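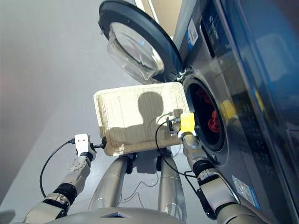
Can a two-armed machine do the laundry yet?

Posted by Geltard in Home Automation, Friday

I run a guest house with 6 rooms and wash most days. I don't need folding. I want the drum emptied, the load carried to a basket and the next one started. Is that realistic, and what fails first?

Tumia
Partly. Rigid items with two good edges are easy. Cloth is the hard part, as its shape changes with every pull. Unloading works until one sock sticks to the door seal. Allow 40 minutes for a drum you would clear in two, and stay in the building. 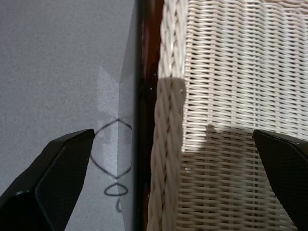

Woven basket beside the wooden edge, gripper fingers either side.

Baskets cause more trouble than the drum. Direct sun on pale wicker washes out the weave and the arm throws its own shadow over it, so depth readings near the rim go wrong. Draw the blind and try a plain tub with a flat lip.

Rennie
no. buy a second basket and do it yourself

Hiveck
Agree with Tumia on light. Ask any seller for results over 100 unloads with mixed fabrics, and how many needed a person to step in. Ours at work managed 300 cycles with towels only, then snagged on the first fitted sheet. Also check door clearance: a door that won't fold right back takes up most of the reach on that side.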